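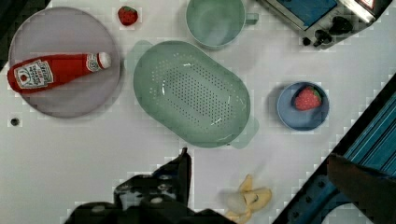
Kimutai Masanja
yo el ketchup no lo dejaría fuera, en la nevera siempre. Y el escurridor colgado, que ocupa media mesa

zarow22
A ver, repito la duda que se ha perdido arriba: mesa blanca, cocina pequeña, cosas de verdad mezcladas con la comida de juguete de la niña. El escurridor verde ovalado no me cabe en ningun armario. ¿Qué hago primero?

Bevan Pearce
Primero los juguetes. Caja aparte, con tapa. La fresa esa acaba en el triturador, te lo digo por experiencia

zarow22
jaja vale. ¿y la taza? es del mismo verde, más o menos, me gustaría tenerlas juntas

Kimutai Masanja
Gancho. Los de Brollport me costaron 3 euros y aguantan bien

Bevan Pearce
No estoy de acuerdo - los ganchos adhesivos con el vapor se caen. Taza dentro del escurridor, escurridor en la balda de arriba, y listo

giraldo_2000
Dentro no, que se ralla. Plato llano abajo, escurridor encima, taza aparte. Lo del ketchup depende, en casa dura nada y vive en la encimera

Kimutai Masanja
pues en la mía nevera y punto

zarow22
Compro caja esta tarde. Lo del gancho me lo pienso, grcias a los tres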